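# About Pomis

We write the house rules for robot grippers and the people who work next to them. Small shop in Zillville, two rooms and a kitchen.

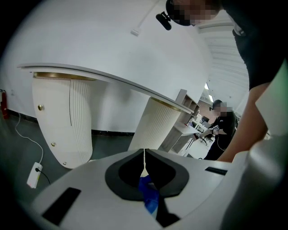
## What we do

Rules, mostly. Short ones. A firm buys a gripper or an arm, somebody has to decide who can touch it, where the cords go, what counts as a bad grip and who writes it down. We draft that, try it ourselves, then hand it over in plain words. 27 pages at most, usually less.

Our main set is called **Dosar**. Covers hand-held grippers and bench arms. The one for soft goods – cloth, bags, film, anything that crumples – is **Bite**. Bite is newer and still gets argued over.

## How we work

- Try every rule on our own floor first, in an ordinary office with desks and a counter. If it only works in a lab it goes back.
- Cords and power strips get checked before a session starts. Walking routes kept clear, and yes that includes the front counter.
- Jaw pads looked at before and after. Worn pad, stop, swap it, log it.
- One person on the gripper, one colour of tag per session, no handing over halfway thru a grip.
- Bad grips stay in the log. Don't tidy them out.
- Faces blurred before anything leaves the building.
- Fire extinguisher where you can reach it. Same spot every day.

## Where we're at

There are more than 300 grip checks in the Bite log so far and 9 client sites using Dosar, mostly warehouses, one laundry, one school workshop. Version 98 of the checklist is the current one. We number every change, even commas, so don't be alarmed by that.

Next Dosar update is due in December. If you're on an old copy ask us for the new one, no charge.

## What we don't do

We don't sell machines or fix them. We don't certify anything either – for that you need a proper testing body, and we'll tell you which questions to bring. Legal advice, also no.

## Visiting

Come by appointment, closed shoes please. Ring first, the buzer at the front door is unreliable. Parking is behind the building, the spots by the fence are ours.

Page last updated 24th January. Prices still to be added.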